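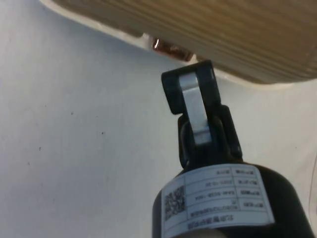

Photograph: Lumar Picture Library

Home Destinations Parks and Reserves Walks Magazine Subscribe

The quiet side of Zallilgate

2025-12-06

Zallilgate National Park has two entrances, and most visitors know only the northern one. It has the sealed road, the visitor centre, the kiosk and the lookout that appears on the regional tourism brochure. The southern entrance, at the small settlement of Virkavo, is reached by a gravel road that follows the river upstream and ends at a car park with room for a handful of vehicles. The country beyond it is the oldest part of the reserve and, for those who prefer to travel on foot, the most rewarding.

The park was declared to protect the upper catchment of the Lumar River, which rises on an open plateau at 900 metres and drops through a series of forested gorges before reaching farmland. Timber was cut on the lower slopes for several generations. The steeper gullies were left alone, and it is there that the tallest trees still stand, with tree ferns and sassafras growing in their shade. Mosses cover the fallen trunks, and the creek beds hold water throughout the year.

The principal walk from Virkavo is the Dehghan Track, which begins behind the old schoolhouse and climbs steadily through stringybark forest to the first river crossing. The crossing is by footbridge. After heavy rain the approach may be under water, and walkers should check the notice at the trailhead before setting out. From the bridge the path narrows and enters the gorge, passing beneath sandstone overhangs where the air is noticeably cooler. Rangers ask that visitors stay on the formed track in this section, as the soils are thin and recover slowly.

Most people take two hours to reach Dehghan Falls. The upper drop is broad and shallow and can be viewed from a fenced platform. The lower drop is narrower and falls into a deep pool, where swimming is not permitted. Flow is strongest in early spring. By late summer the upper falls are often reduced to a few thin streams, although the pool below remains full.

Beyond the falls the character of the country changes. The forest opens into snow gum woodland, then into heath and sphagnum bog. Boardwalks carry the track across the wettest ground. The bogs store and release much of the water that feeds the river, and they provide shelter for several species of frog, most easily heard at dusk. Wombats graze along the margins in the cooler months. Lyrebirds keep to the gullies below, and are more often heard than seen.

The plateau is exposed, and its weather does not always resemble that of the valley. Snow has fallen there as early as April, and fog can settle quickly at any season. Walkers intending to cross to the northern side should carry warm clothing, a paper map and sufficient food for an unplanned night out. Mobile coverage is unreliable south of the ridge.

A single campground serves the southern section. It lies 200 metres from the car park, on a grassed terrace above the river, and offers pit toilets, fireplaces and a covered shelter. Water is drawn from the river and must be treated. Sites are booked in advance through the park office, and the campground is commonly full during school holidays. Open fires are prohibited on days of total fire ban, and dogs are not admitted to any part of the park.

Virkavo itself deserves some time. The general store sells fuel, bread and basic supplies, and closes in mid-afternoon outside the holiday period. The schoolhouse contains a modest display on the timber years, including saws, survey maps and the pay ledgers of the former mill. A level path runs along the riverbank from the store to the campground – suitable for prams and most wheelchairs – with seats placed at intervals facing the water.

The gravel road is passable to ordinary cars in dry conditions. Caravans are not recommended beyond the store, where there is a turning area on the left.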